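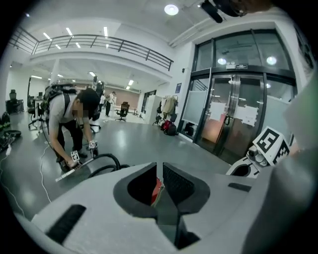 Lưu thinks the port outboard is fine and the vibration is in the prop, and wants it swapped before we pull the lower unit again.

16 January 2019, Vultstead shop. Rodeo, center console, twin outboards, 296 hours on the port engine. Complaint is a shudder coming on at 4,000 rpm and easing off above that.

Checked hub and blades on the bench. One blade has a shallow bend near the tip. Hub bushing shows no slip marks. Prop shaft runout within spec. Gear oil clean, no metal on the drain plug magnet. Torqued the mount bolts - two on the upper bracket took a quarter turn.

Fitted the spare 20-pitch wheel from the Sonurik box. Anode is 7 mm down at the worst corner, left in place, replace at the May haul-out.

Sea trial still to do. Log rpm and fuel burn on both engines, same trim, half tanks. If the shudder stays, lower unit comes off.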